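Drostamon Opens Two-Arm Packing Cell at Plistach Site, Moves Staff to New Roles

PLISTACH, 8/7/26 - Drostamon, a contract packer of play food and kitchen sets for children, today announced the opening of a two-arm robot cell at its Plistach site. The cell will take over part of the hand placement work on the site's kitting line, where small pieces are set into trays before a kit is closed and boxed.

The Plistach site employs 101 people. No position will be cut as a result of the project, and the company has put that commitment in writing with its staff council. Ten employees who until now worked full shifts at the placement tables have begun training as cell operators and will divide their time between the cell, final inspection and order preparation.

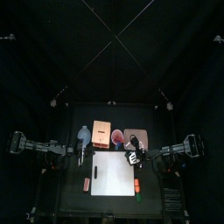

Drostamon began planning the project in March, after a review of sick leave and overtime at the site. Staff had reported sore wrists and necks from long periods of close work with small pieces, and the placement tables were the hardest stations to fill on the late shift. Employees from both shifts took part in choosing which tasks would go to the cell and which would stay with people.

"Our staff told us plainly which jobs wore them out," said Innes Tosh, site manager at Plistach. "We started with those. The people who did this work by hand are the ones now teaching and checking the machines, and their pay grade has gone up to match."

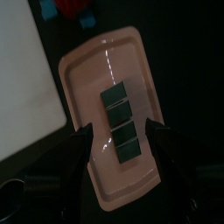 The arms were supplied and installed by Indetti, which will also provide service visits during the first year. Training is provided by Pacheco, a workplace skills firm, and takes place on site during paid hours. Each operator learns to start and stop the cell, demonstrate a new task to it, and clear a piece that has been gripped badly.

Mixed kits have proved harder than kits with a single type of piece - a block and a rounded toy vegetable call for different grips - and these will stay largely with hand packers for now.

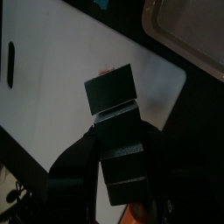 Changes to Shifts and Breaks

Operators will rotate between stations during each shift, and no employee will be assigned to hand placement for a full shift. Staff who prefer to remain in hand packing may do so. A review of the new schedule will be held with the staff council before any second cell is considered.

About Drostamon

Drostamon packs and ships toy and household sets for retail customers. Its Plistach site handles 638 product lines.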